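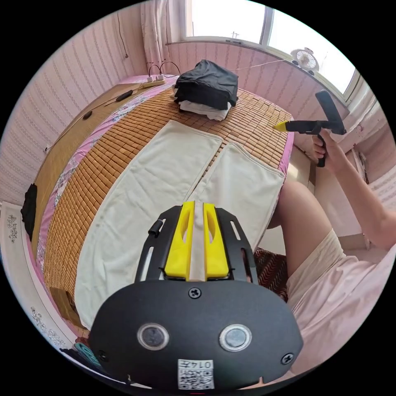 How often does a hand-held gripper need its finger gap checked?

At the start of every session, and again after any knock, drop or change of fingers.

Ticket 1715, Wukov help desk
Subject: Left and right grippers disagree about what "closed" means
Status: open, then closed, then open

Reporter says the paired grippers pass the startup check and still log different finger gaps with both triggers at rest. The Kastine checker flagged 278 clips under rule 2, "matched zero on both hands." Reporter adds that the rule is pedantic. Rule 2 was written by me, so I've marked this comment as read.

First reply from Ladefoged: restart everything. Everything was restarted. The number of flagged clips stayed at 278, which at least is consistent.

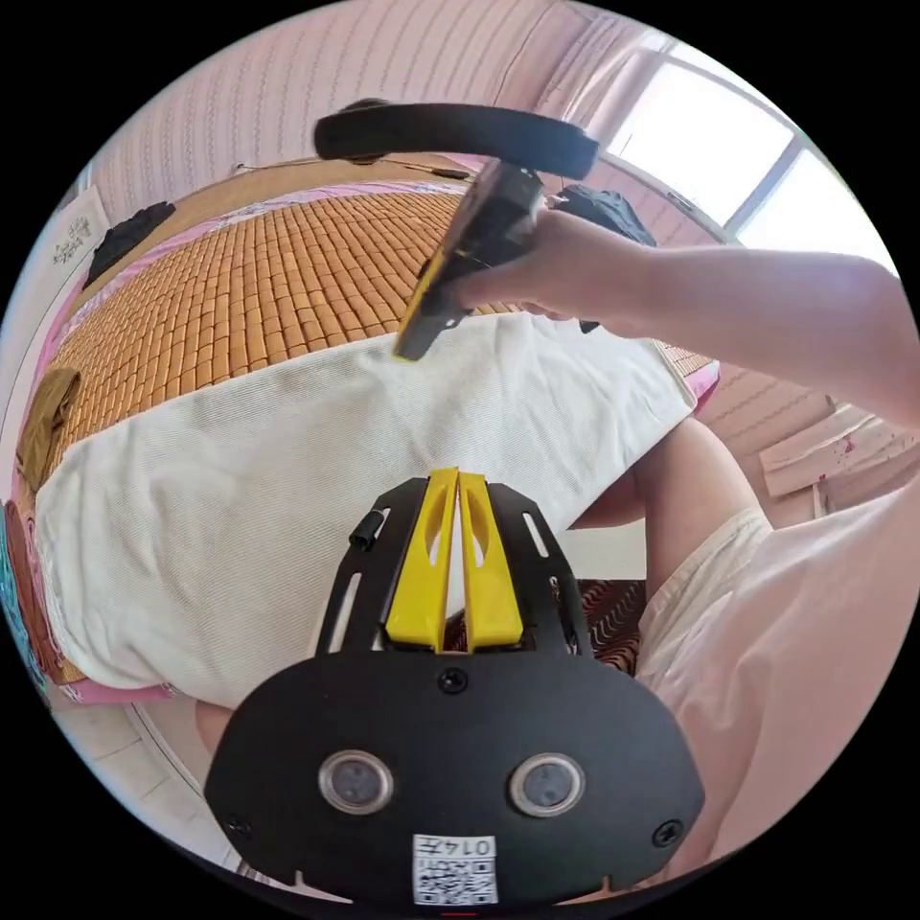

Last changed: August, 4:48 p.m.

Asked for the zero log. It has one entry for the left unit and 48 for the right. Somebody likes the right one better.

Our setup sheet says to zero the pair together, with the fingers empty and both units held still. Step four says to write down the label number of each. The log has "the usual two" in that column. I have asked for digits.

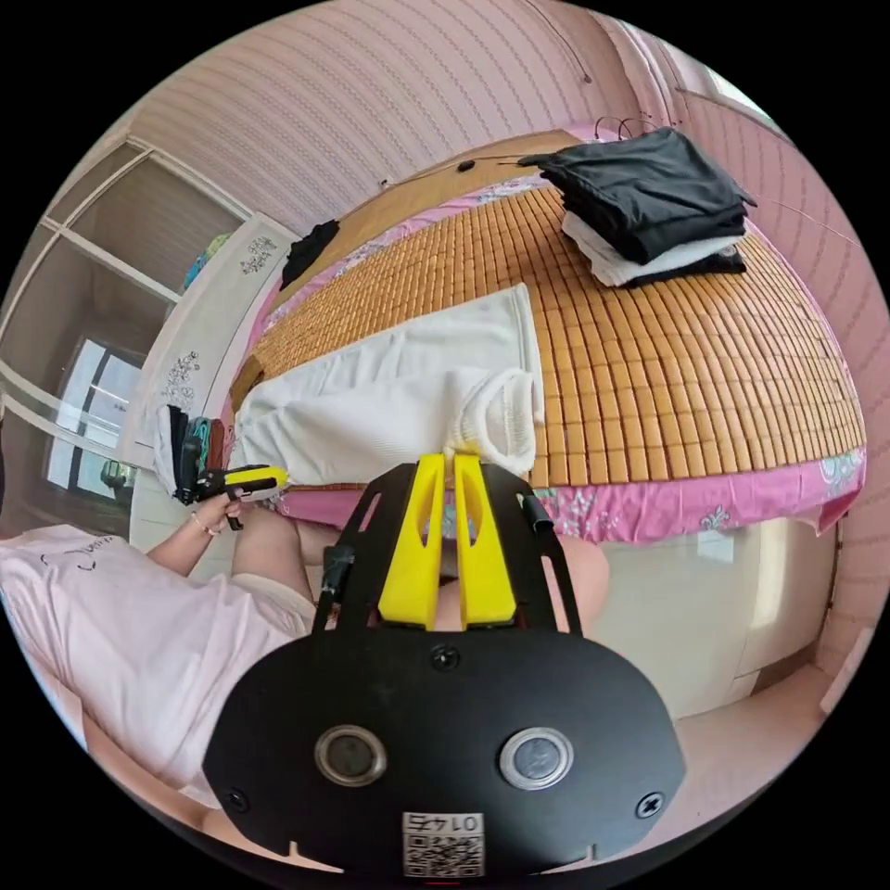
Ribbed white knit on the mat, yellow fingers at the bunched edge.

Soft goods make this worse. A thick knit keeps the fingers apart, so a bad zero can hide for a whole pile of laundry and then show up on the first thin sleeve. Peltier suggested widening the tolerance until the flags go away — a method that also works on smoke alarms. Declined.
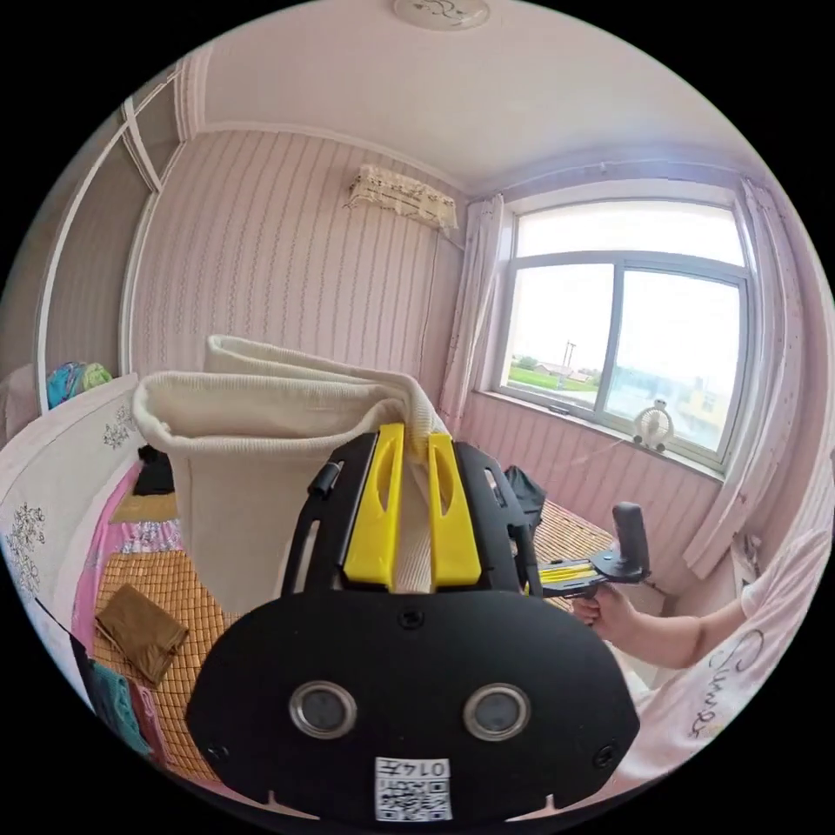 Halldóra Vídalín

What to do, in this order:

Put the cloth down. Let go of both triggers.
Zero left and right in the same minute.
Close each unit fully once, open it fully once, and read the gap back.
Write both label numbers in the log.
Re-run the checker on the flagged clips only. Leave the originals where they are.

Do not edit the gap values by hand. The checker can tell, and so can I.

Reporter has confirmed the steps and asked whether rule 2 could be optional for towels. It can't. Leaving this open until the new zero log is attached.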